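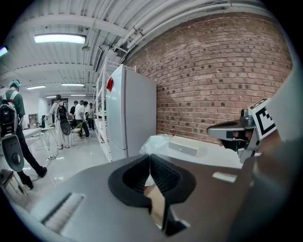

Posted by the Office of Shared Facilities, Naqvi Building - to the tenants and residents list

Filed under: Building Notices, Heating and Water

Dear members of the list,

The office has received a number of replies to its notice on the replacement of the hot water plant in the Naqvi Building. Most of them raise the same points as the message quoted below, which was sent to the full list by the tenants' group on the third floor. We are answering it in full so that all occupants have the same information.

> To the Office of Shared Facilities:
>
> We have read the notice on the hot water work and would be grateful for a clearer account of several matters. The notice states that the supply will be shut off on a Saturday but does not say when it will be restored. Several of us work on weekends and need to plan for this.
>
> We would also like to know whether the cost will be passed on through the service charge, and if so, how it will be divided between the units on the Drimavden Street side and those facing the courtyard. The courtyard units have had poor water pressure for two winters and it does not seem fair to us that they should pay the same share.
>
> Last, the notice mentions "limited access" to the service corridor. Many of us use that corridor to reach the bicycle store. Will it be closed?
>
> With thanks,
> Third floor tenants' group

Timing of the shutdown

Hot water will be turned off at 7 a.m. on Saturday. The contractor, Nistari, expects to drain the old tank by mid-morning and to connect the new one in the afternoon. Hot water should return by 6 p.m. Cold water will remain on throughout, with one exception: the line serving the ground floor kitchens and the first floor washrooms must be closed for a short period while a valve is changed. A notice will be placed on those doors on the day.

When the supply comes back, the water may run cloudy or carry a little rust color. Please run the cold tap first, and then the hot tap, until both are clear. Occupants with a washing machine or dishwasher should wait until this has been done before starting a load. If the water is still discolored on the following morning, please write to the office and give your unit number.

The new tank will be set to a slightly higher temperature than the old one during its first week. Please take care at the taps, and warn any visitors with small children.

Cost and how it is shared

The contract price for the tank, pump and fittings is being met from the building reserve. It will not appear on the service charge this year. There is one item that falls outside the contract, namely the new insulation on the riser pipes. This comes to $1,594 and will be shared among all units in the usual way, according to floor area. The charge will be shown on its own line in the September statement.
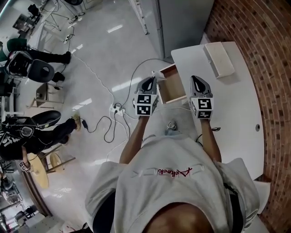
The office has considered the request for a different share for the courtyard units. Under the building agreement, work on a common system is charged by floor area and the office has no power to change that for a single project. An amendment would require a vote at the general meeting. Any occupant may place an item on the agenda by writing to the office at least two weeks ahead of the meeting, and a short form for that purpose is kept at the front desk.

The complaint about pressure is a separate matter and we accept that it has gone on for too long. The survey carried out in the spring found that the branch line to the courtyard side is narrower than the one shown on the original drawings. The replacement pump should improve the flow to those units, but it may not solve the problem entirely. Nistari will take readings on the second floor before and after the work, and the office will send the results to this list. If they are still below the level set out in the agreement, we will ask for a price to replace the branch line as well.

Access to the service corridor

The corridor will be closed from the freight elevator to the boiler room door between 7 a.m. and 4 p.m. on Saturday. The bicycle store can be reached during those hours by the ramp on Drimavden Street. The ramp gate opens with the same key as the store. Occupants who hold only a corridor key may borrow a gate key from the front desk against a signature - please return it by the end of the day.

Nothing may be left in the corridor from Friday evening onward. That includes strollers, boxes for recycling and the shelving that has stood outside the paint store since the summer. Items still there when the contractor arrives will be moved to the loading bay, and the office cannot be responsible for damage.

Deliveries to the workshops and studios should be sent to the main entrance on that day. Large deliveries are best put off until the following week, as the freight elevator will be needed for the old tank.

Other points raised

One occupant asked whether the old tank could be kept and used for rainwater in the courtyard garden. The lining is not sound and the tank will go for scrap.

Another asked whether the building plans to join the Vivum district heating network. The office has received an outline offer from the network and will present it at the general meeting. The new tank can be connected to an outside heat supply at a later date, so the present work does not close off that choice.

Replies to this message go to the whole list. Questions concerning a single unit should be sent to the office directly. The front desk will be staffed on Saturday from 6:30 a.m. until the hot water is back on.

Office of Shared Facilities
Naqvi Building

Recent messages on this list

Bicycle store: tags for unclaimed bicycles
Courtyard lights, change of timer
Re: Noise from the roof fans at night
General meeting - call for agenda items
Window cleaning, Drimavden Street side
Lost and found at the front desk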